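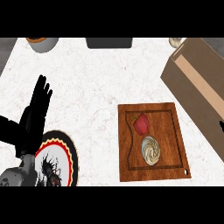 Chapter 4
Quick Breads and Batters

Quick breads are baked goods raised without yeast. The group includes muffins, biscuits, scones, soda bread, cornbread, waffles and loaf cakes such as banana bread. Most can be mixed in a few minutes and go into the oven right away. Yeast doughs, covered in Chapter 5, need time to rise first.

By the end of this chapter you should be able to:
name the two main chemical leaveners and say when each is used
mix a batter by the muffin method and a dough by the biscuit method
recognize an overmixed product by its crumb
adjust a basic soda bread for a different pan

Key terms: leavener, baking soda, baking powder, gluten, crumb, tunneling, cutting in

4.1 What makes a quick bread rise

Bread rises when gas is trapped inside a dough or batter and expands in the heat of the oven. In a quick bread the main gas is carbon dioxide, made when a base reacts with an acid. Steam and beaten-in air do part of the work too.

Baking soda is a base. It needs an acid from somewhere else in the recipe - buttermilk, yogurt, molasses and lemon juice are common sources. The reaction starts as soon as the two are wet, so a batter raised only with soda should not sit on the counter.

Baking powder already contains both the base and a dry acid. Most powder sold for home use is double-acting. It gives off some gas when it is mixed with liquid and more when it is heated.

From the bakery: the Pestidley loaf

Mairéad Brophy and Gonçalo Caldeira run a small bakery in Pestidley. Their plain soda bread began as a side item one July and is now on the shelf all year. The dough weighs 725 grams before baking and the finished loaf comes out close to 700. The difference is mostly water lost as steam. Brophy mixes the dough by hand and stops while it still looks rough. Caldeira bakes it in a round pan and cuts a deep cross in the top first. For the loaf with raisins they add 50 grams of fruit to the same dough and leave everything else alone.

Keep this loaf in mind as you read. We will return to it in Section 4.3, where you will make a half batch and compare pans.

Before you read on

Look at the labels of two quick bread mixes at home or in a store. Write down every leavener listed. If you find baking soda, look for the acid that goes with it. Bring your notes to class - you will need them for the activity on page 172.

4.2 The muffin method

In the muffin method the dry ingredients are combined in one bowl and the liquid ingredients, including melted fat or oil, in another. The liquid is then poured into the dry and stirred only until no dry flour shows. A few lumps are normal.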